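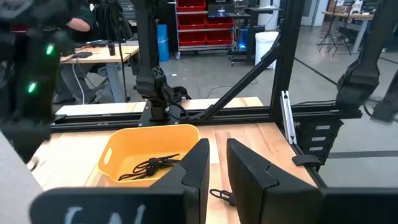 Cord bin day

Posted in: Workroom, Sorting
October

Quick one tonight, no time for a proper write up. The cord situation. If you were here for the zipper drawer you know how this goes, I put it off until I can't find anything and then do the whole lot in one go with cold coffee.

Short black cords with the little toggle fasteners on them. We go through a lot of these at Grurden, they go on the stuff sacks and the hood hems and on pretty much anything that has to pull shut. They come back from sample runs, they come off returns, they get cut off things that didn't pass. And they all end up in the yellow bin. Well, orange-yellow. The Gikavmont catalog calls it "marigold" which, ok.

So, the bin. Plastic, rounded corners, small oval handle hole in the side. Had a plain white one before and black cord in a white bin looked fine for one afternoon and then just looked dirty. This color is easier. Black on yellow, you can see an end to pull on.

The tangle. One cord by itself is nothing. A binful and the toggles hook through each other's loops and now you are lifting the whole nest by one end. Shaking does not help. Shaking makes it worse, I have tested this more than I want to admit.

One on the table. That's how I work it, a single looped cord out on the wood where I can see it, everything else stays in the bin untill that one is dealt with. Tried tipping the lot out once. Never again, it slid off the back edge and I was under there with a flashlight.

The table. Light wood, and it shows up every scrap of black thread, so good for this. Came from the Campbell Street sale, 45 dollars, two of us to get it up the stairs. Wipes down ok. One ring from a mug that isn't coming out.

How I do it, for the person who asked in the comments last time:

Find a toggle, not an end. Hold the toggle, let the rest hang. Usually it drops one or two by itself.

Push the toggle all the way up against the loop before you start threading it back thru anything. A toggle halfway down the cord catches on everything.

If it's a real knot leave it and take another one. Come back later. Half the time it lets go once its neighbors are out.

Squeeze every toggle once. Springs go. If it doesn't snap back it goes in the reject cup, no second chances.

Sizes. Short ones for the pouches, longer for the hems. Did not measure last year, went by eye, regretted it. Now there's a strip of tape with a mark on it and anything under the mark is a short.

Bundles of 24, flat, rubber band in the middle, toggles all facing the same way. Not twisted! Twisting them looks neat on the shelf and then they hold the twist and you get curly cords.

Running total so far this year is 2963 sorted and bundled, going by the sheet on the wall. Last session added 199 before I gave up and went to get food. Would like to hit three thousand before the holiday orders start, should be doable if I stay off the hem job.

The Giladico cord is the softer one, if anyone is wondering which to buy. Ties nicer, frays faster. Melt the ends, don't just cut them. The stiffer stuff we had before that is better behaved in a bin but it squeaks in the toggle and people complained.

Still to do: labels for the short bundles, a lid for the bin (dust), and the button jars which I am not looking at right now.

More when the bin's empty. Comments open below, tips for curly cords very welcome, steam did nothing.

Filed under: cords, toggles, bins, small parts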